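How do I get dry-erase marker off a butcher-block top?

Ludmila Štěpánek
Hi all, hoping someone has been through this. I have a light butcher-block table that my kids and I use for pretty much everything (homework, bills, the endless grocery list), and last night somebody missed the whiteboard by a few inches. So now I've got a blue squiggle as long as my hand right in the grain. I tried a damp sponge and dish soap and all it did was get a little fuzzy at the edges. The top has only ever been oiled, no varnish that I know of. I really don't want to sand the whole thing - it was $225 secondhand and it's the nicest piece of furniture I own! 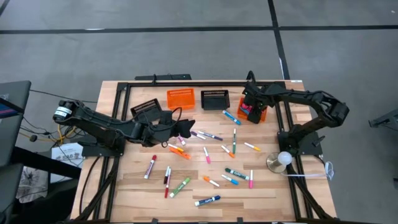 Markers out on the butcher block

Is there something gentle I should try first? And will I have to re-oil all of it or just the one spot?

2 replies

Povilas Jõgi
rubbing alcohol. done it 100 times

Kalkidan Gidey
Povilas is right about the alcohol, but go easy on an oiled top. Put a little on a cotton swab, try it on the underside first, then dab (don't rub, you'll push the ink along the grain). Switch to a clean swab every time it picks up color. I went through 13 of them on my kitchen counter and got nearly all of it, and the shadow that was left faded over a few weeks.

If you can still see it after that, let the wood dry overnight and go over just that patch with 200 grit paper, by hand, with the grain. Three or four light passes. Feather it out a couple of inches so you don't end up with a dip.

As for the oil, I'd do the spot first with plain mineral oil, wait a day and have a look. Mine stayed a bit paler than the rest so I ended up doing the whole counter, but it was due for a coat anyway. Skip the bleach and skip those white scrubbing sponges. My sister used one on her table and it left a dull patch that she still covers with a fruit bowl.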